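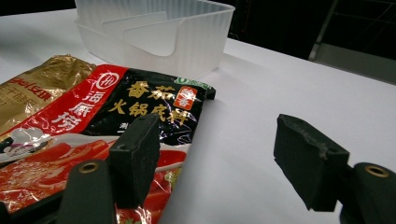 4.2. Lo que queda en el fondo de la despensa

Los hogares de Wevudier declaran, en el cuestionario, que saben lo que guardan. Los inventarios dicen otra cosa. En la primera visita pedimos a cada participante que escribiera de memoria el contenido de su despensa antes de abrirla, y la distancia entre ambas listas resultó tan grande que durante unos días sospechamos de nuestro propio formulario. El formulario estaba bien. Lo que fallaba era la hipótesis, heredada de la literatura sobre consumo planificado, de que una despensa es un depósito de alimentos que alguien piensa comerse.

De los 200 hogares que respondieron al cuestionario seleccionamos 16 para las visitas, repartidos entre el casco antiguo y el barrio de Vovar, donde las cocinas son más recientes y los armarios más hondos. La profundidad del armario, que al principio anotamos por pura escrupulosidad, terminó siendo una de las variables más elocuentes del estudio. Un armario hondo permite olvidar con método. En los pisos del casco antiguo, con baldas estrechas y a la vista, los productos olvidados existen igualmente, pero sus dueños los ven a diario y han desarrollado hacia ellos una indiferencia que exige cierto entrenamiento.

Llamamos «producto durmiente» a todo artículo comestible, sin abrir, que el hogar no ha omitido por descuido al hacer la compra, dado que lo compró, y que sin embargo no aparece en la lista de memoria. La definición excluye la sal, que casi nadie menciona y todo el mundo tiene. Excluye también las especias abiertas, sobre cuya edad preferimos no preguntar después de la segunda entrevista.

La categoría más frecuente entre los durmientes es la de los preparados concentrados: caldos, pastas de curri, bases de sopa para hotpot, mezclas para rebozar. Comparten varios rasgos. Son baratos, ocupan poco, caducan tarde y presuponen una ocasión. El último rasgo es el decisivo. Una lata de tomate no pide nada a quien la compra. Una base de hotpot pide comensales, una olla adecuada, verduras cortadas y una tarde libre, y mientras esas condiciones no coinciden el sobre espera con una paciencia que el envase fomenta (figura 2). En el 25 % de los hogares visitados encontramos al menos un concentrado comprado para una cena que los participantes recordaban con detalle, incluidos los invitados, y que nunca llegó a celebrarse.

Figura 2. Sobre de base de sopa para hotpot junto a un recipiente de plástico translúcido con separador.

La segunda parte del análisis se ocupa de los recipientes. Casi todas las personas entrevistadas describieron el desorden de la despensa como un problema de falta de cajas. Es una interpretación comprensible, sobre todo en una ciudad donde los supermercados Neltar colocan los organizadores de plástico al lado de las legumbres, de modo que el remedio y la enfermedad pasan por la misma caja registradora. Los datos no la respaldan. Los hogares con más recipientes tienen más productos durmientes, y la relación se mantiene cuando se descuenta el tamaño de la cocina.

Proponemos dos explicaciones, que no se excluyen. La primera es trivial: quien tiene mucho compra cajas para meterlo. La segunda nos parece más interesante. Guardar un producto en una caja produce una sensación de tarea concluida que se confunde fácilmente con la de haberlo usado. Una participante de Vovar nos enseñó con orgullo legítimo un cajón dividido por países de origen. Al preguntarle cuándo había cocinado por última vez algo de la sección dedicada al sudeste asiático, respondió que la había ordenado en primavera.

El material translúcido merece un comentario aparte. Los participantes lo prefieren porque, según dicen, permite ver lo que hay dentro. En la práctica permite ver que hay algo dentro, información más modesta. Durante las visitas pedimos que identificaran el contenido de sus recipientes translúcidos sin abrirlos, y las respuestas más comunes fueron «pasta», «cosas de repostería» y «eso es de mi madre». La etiqueta habría resuelto la cuestión, pero las etiquetas tienen su propio ciclo de vida y tienden a sobrevivir a aquello que nombran. Hallamos arroz en un bote de garbanzos y garbanzos en un bote de café. El café estaba en el congelador.

Estos resultados concuerdan en parte con los del proyecto Rizvi, que estudió despensas compartidas en pisos de estudiantes. Allí los durmientes se explicaban por la rotación de inquilinos: cada curso heredaba los concentrados del anterior y los respetaba como se respeta una instalación eléctrica antigua. En nuestra muestra, formada sobre todo por familias estables, no cabe esa coartada. Los durmientes los han comprado las mismas personas que ahora los encuentran con sorpresa, y en varios casos los han comprado 2 veces.

La compra duplicada es, de hecho, el indicador más fiable de que un producto ha pasado a la categoría de durmiente. Nadie duplica la leche por olvido durante mucho tiempo. El almidón de maíz, en cambio, se acumula con regularidad geológica, y las fechas de los paquetes permitirían reconstruir las épocas en que el hogar tuvo la intención de espesar salsas.

Conviene señalar una limitación. Nuestra presencia alteró el objeto de estudio: entre la primera visita y la segunda, varios hogares se deshicieron de sus durmientes más antiguos, y uno los cocinó todos en la misma semana. Hemos conservado sus datos en el análisis de recipientes y los hemos retirado del de frecuencias. La tabla correspondiente, con el cierre de inventario fechado el 30/04/2020, se incluye en el anexo, junto con el formulario original y la lista de categorías que hubo que fusionar tras comprobar que los dos codificadores discrepaban sobre si el pan rallado es un ingrediente o un residuo.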